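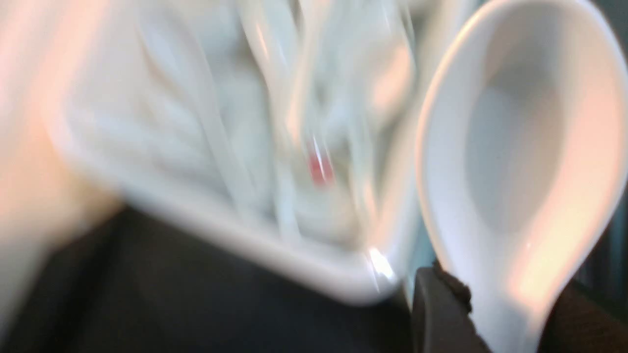
Ukwood Shared Kitchen - Minutes of the Members' Meeting

Sunday, 12th May, in the dining room, the kitchen being full of spoons.

Present: nine members, plus one who listened from the stairs and wishes it noted.
Apologies: two, one of them sincere.

1. Minutes of the last meeting

Approved after a correction. The January minutes said that the freezer had been "defrosted by agreement." There was no agreement. The word "overnight" will be substituted.

2. The spoons

The meeting moved to its main business, the white ceramic soup spoons. Members will remember that when Ametti closed its lunch counter we took the lot for a flat price, sight unseen, on the grounds that we were forever running short at soup night. We are no longer running short. The count was finished on Saturday and stands at 552.

The chair asked whether this included chipped ones. It does not. The chair asked how many were chipped. The meeting agreed to take that under item 3.

It was reported that sorting is going well but slowly. The spoons come out of the big white container one at a time, get looked over, and go to either the shelf or the seconds box. An attempt to speed things up by tipping the container out onto the counter was discussed at some length and will not be repeated.

A member asked if spoons could be stacked bowl in bowl, all handles the same way. Another member said they had tried this and the stacks slide. A third said they only slide if you do it wrong. Both were invited to stay behind after the meeting and settle it with a dozen spoons and a tray.

Agreed: 60 spoons to stay in the kitchen for everyday use. The rest to be wrapped in newspaper and boxed, handles down, and the boxes labeled on the side and not on the lid.

3. Chipped spoons

Any spoon with a chip on the rim is out. A chip at the end of the handle is a matter of taste, and the meeting spent longer on taste than the secretary would have liked. Put to a vote: handle chips are acceptable for sugar, cat food and garden labels, and not for soup. Carried, with 2 against.

4. Selling the surplus

Salazar, the secondhand shop on the corner, has offered to take four boxes on sale or return. The meeting felt that "return" was the word to watch. Agreed to accept, and to ask if they would like six.

5. Money

The balance was $3,000 before the purchase of a dish rack from Vonutel and is $2,913 after it. The rack is a good rack. It holds plates, bowls and mugs, and has no place for spoons.

6. Any other business

The shelf over the sink is bowing. Nothing heavy is to go on it until it has been looked at, and ceramic counts as heavy.

The person who keeps putting wooden spoons in with the soup spoons is asked to stop. The person replied that they were all spoons. Noted.

Soup night goes ahead as planned. Leek and potato. Members need not bring their own spoon.

7. Next meeting

First Sunday of next month, same time, in the kitchen if the counter is clear and otherwise in here again. The meeting closed at ten past four.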